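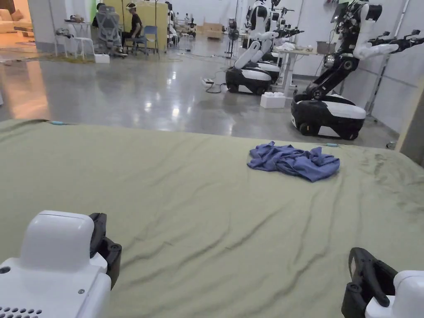 A creased green cloth on a large table, with small blue clips at the back edge.

Reading time: 2 min

Removing Creases From Table Linens Before an Event

Stilora supplies table linens to meeting rooms and reception halls. Cloths leave our stockroom clean and folded, and most will show fold lines when opened. The following procedure is recommended for staff who prepare rooms.

Before you start

Read the care label. Cotton and linen accept a hot iron. Polyester requires a low setting and a pressing cloth. Cloths with a coated back must not be ironed.

Procedure

1. Open the cloth fully and let it hang over a rail for 20 minutes.
2. Mist the cloth lightly with clean water. Do not soak it.
3. Iron from the center toward the hem, on the reverse side first. Dark colors may turn shiny if ironed on the face.
4. Lift the cloth by two corners and lay it on the table at once. Folding it again while warm will set new lines.
5. Check that the drop is equal on all sides, then smooth the top with the flat of the hand.

Where a steamer is used, hold the head 2 inches from the fabric and work downward. Allow the cloth to cool before placing dishes or glassware.
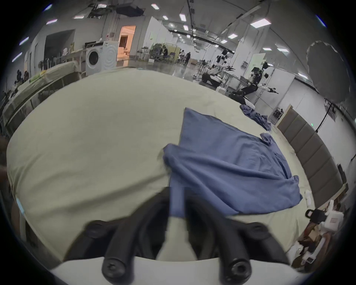 Blue garment on a cream-beige table covering, partly flattened and partly bunched.

Uniforms and aprons

Garments worn by serving staff may be treated in the same way. Press collars and cuffs first, then sleeves, then the body. Hang each item by itself and leave space between hangers.

Storage

Roll cloths on a tube where space allows. Cloths that must be folded should be refolded along different lines after each use. Returns to the Lirent depot are accepted until noon on Saturday. Stained items should be bagged apart and labeled.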